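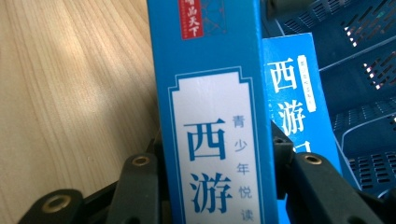
Munamitz Street Hall - Public Debate Safety Checklist
Inspected Tuesday, March 24, 2020, by Teresa Mac an tSaoi
Form 1562

Entrances and exits

1. Main doors open outward and are not chained. OK.
2. Side exit to Voyle Street clear on both sides. NOT OK. Stacked chairs in the passage, moved during inspection. Check again before doors open.
3. Exit signs lit. OK, but the one over the stage flickers.
4. Wheelchair ramp free of signs and leaflet stands. OK.

Seating and crowd

5. Posted limit of 100 visible at the door. OK.
6. Center aisle wide enough for two people to pass. OK after the back row was pulled in.
7. Separate areas marked for supporters of each side. Tape is down. Comments differ on this one.
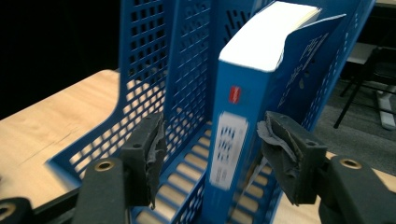 Jarlath Flanagan writes that splitting the room by party makes the shouting worse, and that the Ziltbridge debate went fine with open seating. He wants item 7 dropped from the form.

Reply from T.M.: Item 7 stays for now. Ziltbridge has two more exits than we do.

Stage and sound

8. Cables taped flat. NOT OK. Loose run by the left podium.
9. Podiums steady. OK.
10. Moderator can cut either microphone. Tested twice, OK. 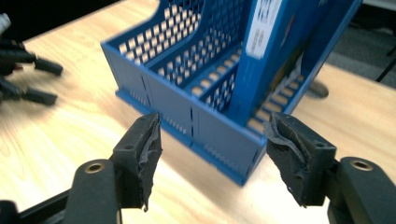
Desk organizer, blue plastic.

Protest area

11. Sidewalk space open to anyone with a sign, whatever the sign says. OK.
12. Sign poles not allowed inside. Notice posted at main doors only - needs one at the side exit.
13. Stewards know when to call the police and when to leave people alone. Bernadette Mac Suibhne to go over this at the briefing.
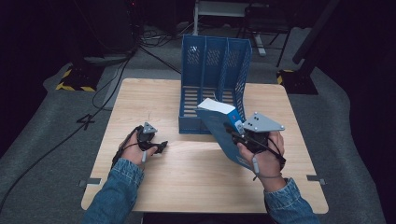
Page 9 of 11

First aid and fire

14. First aid kit full. Short on cold packs.
15. Extinguishers in date. OK, both.
16. Alarm heard in the restrooms. Faint with the doors shut. Eimear Ó Dálaigh has asked Jilcombe for a second sounder.

Items 2, 8 and 12 must be signed off before the public is let in.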